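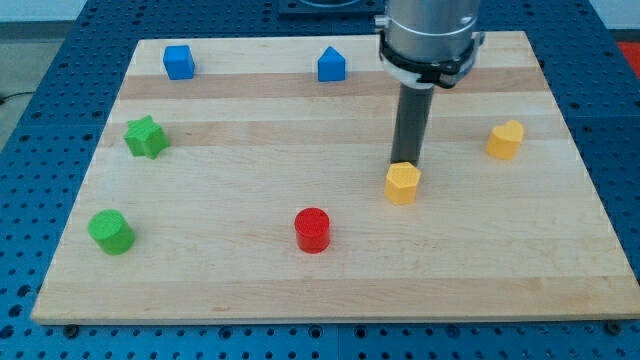

irinaj_makes
Has anyone had luck finishing a laminated pine panel so it doesn't go orange after one winter? I'm making play boards for my sister's twins, something flat they can put on the floor and spread their blocks over. The bare wood is lovely as it is, pale cream with those pinkish-tan bands running across, and the bright green star looks so good against it that I don't want to lose the colour. Last time I used a hardware store oil and by November it looked like a cheese board. They're two and a half, so everything goes in the mouth eventually.

-- Irina

hsiuying_k
Is it definitely pine? The grain looks awfully faint to me. My pine stuff has knots all over the place.

irinaj_makes
Label at the shop said pine, but I wouldn't bet the house on it! It's soft enough that I can dent it with a thumbnail.

LaiChing_M
Hardwax oil, the one with a bit of white pigment in it. I've done 6 of these boards for our playgroup and the oldest is still nearly the colour it was when I bought it. Two thin coats, wipe off way more than you think you should, then leave it a good long while before any kid gets near it. I use the Sosora one but I'm sure there are others. Check the tin for the toy safety bit, and don't just trust the picture of a teddy on the front.

valq_m
I'm going to disagree with Lai-ching (sorry!!). White pigment is fine on a table, but on a play surface it wears off in patches where they drag things, and then you've got pale bits and yellow bits. I'd go water-based clear, matte. Cheap, quick, doesn't yellow much, and you can sand it back and redo it in an afternoon.

LaiChing_M
Mine hasn't worn in patches and it gets hammered by a dozen toddlers every week. But ok, I've never dragged a cylinder across it on purpose.

valq_m
Ha, my son would have, every day, for a year.

IH_Hsueh
What grit did you take it up to? I went to 2000 once because I had the paper lying around and the finish just sat on top and peeled. Learned my lesson. I stop way, way earlier now.

irinaj_makes
Oh no, I haven't gone anywhere near that. I gave it a once-over by hand and rounded off the edges a bit. Should I do more? There's a spot on the underside that still catches on my sleeve.

IH_Hsueh
Underside matters more than people think, they flip everything over. Do that and do the corners again. And whatever you put on the top, put the same on the bottom or the thing will cup. Ask me how I know.

hsiuying_k
Can I be the boring one and say leave it bare? We had a plain board for years, washed it with a damp cloth, gave it a light sand every spring. It got some marks from felt pens and one tomato soup incident. The kids never cared.

valq_m
Hsiu-ying, I love you but tomato soup on bare softwood is giving me hives.

LaiChing_M
Bare is ok if it lives indoors and you don't mind it looking used. I do mind, so there you go.

irinaj_makes
Okay, I've got an offcut from the same panel, so I'll do half with Lai-ching's oil and half with clear and prop it on the sunny windowsill in the laundry for a few weeks. Might leave a strip bare down the end for Hsiu-ying too. Does anybody know if the darker bands soak it up differently from the pale ones?

IH_Hsueh
They did on mine, a little. Make sure your offcut has a bit of both or the test's not worth much.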